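3rd July, notebook, Pinham housing survey

Back from the second round of doors on the Kwok side and my feet are wrecked! Harpreet MacDonald took the upper lanes, I did the ones along the drain (which floods, everyone wants to tell you it floods, and I've stopped writing it down each time). We have 718 households on the June list and I still think that's low, because people sublet the back rooms and don't mention it at the gate.

Water is the big thing again. One standpipe for 17 homes on my stretch, and the line starts before light. Next form needs a proper washing question, since "bathroom: shared" covers everything from a tiled room to a bucket behind a sheet.
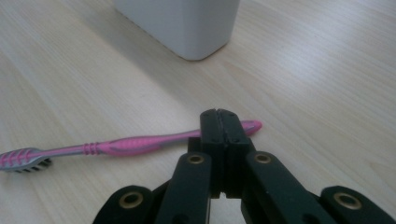

Toothbrush, pink and gray, on the tabletop.

Relocation offer: Plotusen want 300 families out in the first phase and the letter gives them 10 days to answer. Ten! Half the people I spoke to hadn't had the letter at all. Harpreet is going to ask for the delivery records. I'm typing up the rent figures in Stiketti tonight, if it lets me log in (it ate my lane notes last time, so paper copy first).

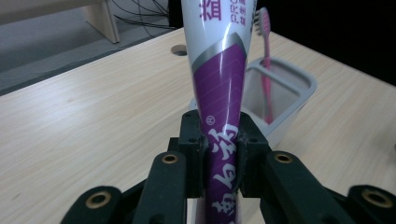
Still to do

Recheck the numbers on the two lanes that share a name.
Ask the clinic about the coughs.
New batteries for the tape measure thing.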